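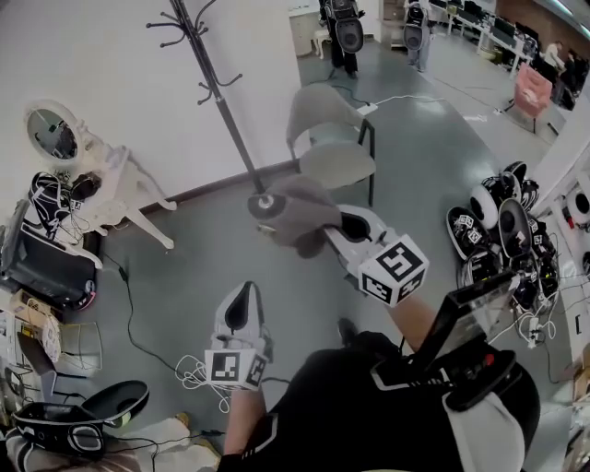 Friday, January 17, 2025 – glue log, hide glue vs. the cold room

Shop was at 51 degrees when I unlocked, which the thermostat described as 68. The thermostat and I have been over this before.

Plan for the day was to settle whether the Birkberg hide glue is any good for the drawer fronts on the Arrieta cabinet, or whether I should give up and go back to the Estik liquid stuff like a sensible person. Soaked the granules overnight. They swelled into something like frog eggs, so that part went fine. Smell as expected. Apologies to whoever eats lunch in here.

Cut 11 test joints from the maple offcuts, all lap joints, same overlap. First five went together with the wood straight off the rack, cold. The glue gelled before I had the second face down on at least two of them, and I knew it, and I clamped them anyway. Call it a control group.

The other six got warmed on the radiator first. Night and day. The glue stayed runny long enough to slide the pieces around, and squeeze-out was even on both sides.
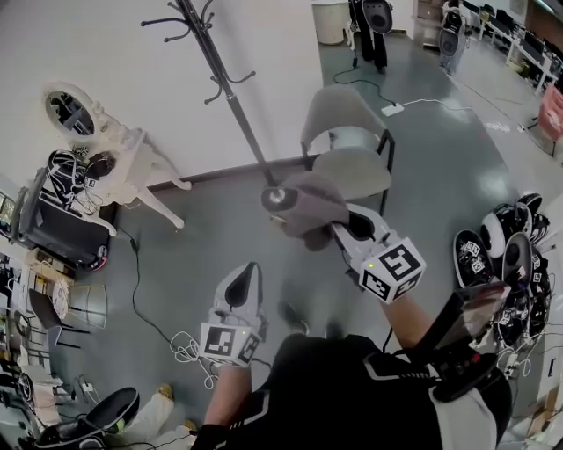 Pulled the cold ones apart by hand after lunch. One let go before I had really started, with a nice shiny skin of glue on one face and bare maple on the other. Warm ones are staying in clamps until Monday and I am not going to touch them. (I touched one. It seems solid.)

Glue pot notes: the Jamolano warmer overshoots. Set to 140, my dial thermometer read 151 and was still climbing when I pulled the plug. Left the lid off after that and stirred in a splash of water when it got stringy. Would like to borrow the probe thermometer back from the finishing bench, where it has lived since September.
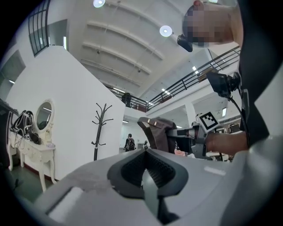 Gripper, close up.

To do:
– warm the drawer fronts before glue-up, all of them, including the one I will be tempted to skip
– more maple offcuts, the box is down to slivers
– label the jar in the fridge, it looks far too much like soup
– 41 cents' worth of tape over the thermostat display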